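August 7, 2021

Clurnel dye trial, continued. Krystyna wants to know if the new fixative does what the Flustton rep claims. I'm not convinced, and I was less convinced after reading the sheet again this morning. It says colour loss is "minimal" after repeated washing. Repeated how many times? At what temperature? No answer on either page.

Set up two lots of cotton from the same bolt, one with the fixative and one with our usual salt and vinegar rinse, which I've never believed in much either. Same dye bath, 38 grams of powder, same pot. Left both overnight and rinsed until the water looked clear to me, though Fatos reckons I stop too early.

First wash, warm, plain soap. Both lots bled. The Flustton lot bled a bit less, or I wanted it to, so I got Fatos to look at the two jars of wash water without telling him which was which. He picked the wrong one, then changed his mind.

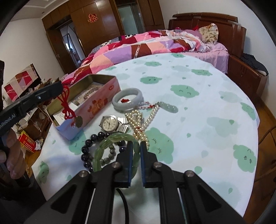
Second wash, hotter. Now there is a difference, but it goes the other way at the hems, where the fixed cloth has gone a dull grey. Could be the thread. Could be that I folded that piece badly in the bath -- there's a crease mark running into the patch. I'm not going to call it a fault in the product on one hem.

Cost is the other thing. 88 dollars a bottle, and the Nikolovski catalogue has something with what reads like the same ingredients for less. Ask Krystyna if we still have an account there.

To do: cut fresh pieces without hems, keep them flat, wash at the hotter setting only. Label the jars before filling them this time. Ring Flustton about the wash temperature and write down what they say word for word.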